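Visit notes – Prins paper mill, November

We arrived at the Prins site at 8:40 and signed in at the gatehouse. The group was 13 people, mostly from print and packaging, with two of us from archives. Knut Seidel, the production manager, gave the safety talk and handed out earplugs. Long hair and lanyards had to be tucked in before anyone went past the yellow line.

The mill makes uncoated stock from recovered office paper and a smaller share of purchased softwood pulp. Bales are broken up in a vertical pulper at low consistency, then screened and cleaned. Seidel said the cleaning stage had given them the most trouble over the years, mainly from adhesive labels and window envelopes. Their answer was a second set of slotted screens, bought used from Golov and refitted on site.

## Wet end and dryers

The machine is old and fairly narrow. Trim width at the reel is 268 cm, and it was running at 500 metres a minute on a grey cover stock. Stock goes from the headbox to a single forming wire, through two press nips and into the dryers. The hall was loud enough that most of the explanation had to wait until we reached the control room.

Shuzhen Xiong runs the wet end on day shift. She took questions on sizing and colour matching. Dye is added ahead of the mixing chest, and a grade change takes one to two hours depending on how far apart the shades are. Off-colour paper goes back to the pulper as broke.

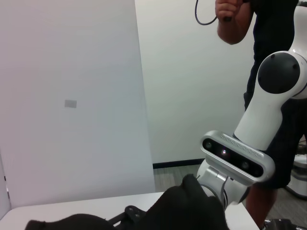
Basis weight is checked at the reel by a scanning gauge, with samples pulled from each finished reel for the lab. The grade on the machine was nominally 120 gsm. Cross-direction variation showed as a coloured profile on the operator's screen, with a slight heavy streak towards the drive side. Xiong put it down to a slice adjustment made on the previous shift.

## Lab

Jingyi Jia showed us tear, burst and Cobb tests. Samples are conditioned at 23 °C and 50% relative humidity before testing. The archives people asked about permanence. The mill sizes under alkaline conditions with a calcium carbonate filler, but it makes no archival claim for the recycled grades – lignin content varies too much with the incoming bales. The Esora range, made from purchased pulp only, is the one to ask for.

## Practical points

- Tours run on weekdays only. A Saturday request was refused.
- Wear closed shoes with a proper sole. The wet end floor is slippery.
- Sample books are free, but the Esora swatches have to be ordered.
- Parking is behind the bale store, off the second entrance.

Rongrong Guo has the test sheets and will send copies to anyone who left an email address.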